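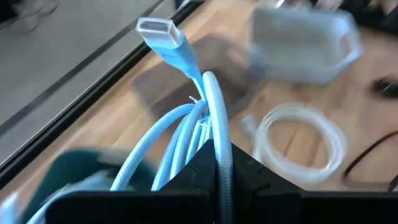 How many spare cables does one household need? Two of each kind you use every week, and one of anything odd.

I arrived at that number after reading far too many decluttering articles, most of which wanted to sell me a box. The box was always the answer. A box with dividers, a box with a lid that clicks, a box with a little window for the label. I've owned boxes. Our last one came from Zapata, had 27 compartments and held, by the end, one dead torch and a tangle the size of a cabbage.

So I'm doubtful about the whole cable-tidying business, and I said so to Yesenia Mosquera when she came over from Prularthorpe with her own bag of leads and a plan. Her plan was to tip everything onto a table, coil it, sort it by colour and be done by lunch. I asked what colour had to do with anything. She said I'd remember "the blue one" long after I'd forgotten what the plug was called. Annoyingly, I have since gone looking for the blue one and known exactly what I meant.

I still think sorting by colour is a bit of a racket. Black is useless as a category, for a start. Every second cable sold in this country is black. Sort by plug first, then by length, and use colour only to tell apart two that are otherwise the same. That's my position and she's welcome to write her own blog.

Then there's the braiding. I don't know who decided that a cable should wear a jumper. The packets promise it'll survive up to 1000 bends, or some other number I have no way of checking, and I've never worn out a cable by bending it. I lose them. I lend them to people. I leave them behind the telly at a rented place in Drendness. The braided ones do look smart, I'll give them that, but the stiff ones want to spring open the minute you let go, and the tie has to do all the work. 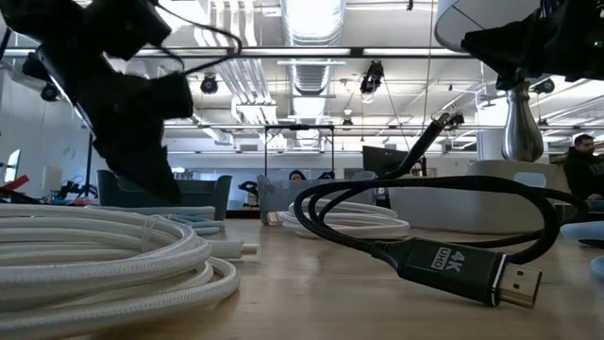 Is "4K UHD" printed on the plug worth anything when you're sorting? It tells you what the maker had in mind and leaves out the length, the age and whether the thing works.

I've got a plain old lead with no printing on it whatsoever that runs our telly perfectly well. Test the cable, then put your own bit of tape on it. I write the length and nothing else, and I stopped using the nice pen, as it rubs off.

Plastic caps on the plugs: Yesenia keeps hers, I bin mine. She reckons they keep the dust out. Maybe. I've never had one stay on for longer than 3 trips to the drawer.

We didn't finish by lunch. There's a Sinden catalogue by the door with a page folded down at the cable boxes, and it wasn't me who folded it.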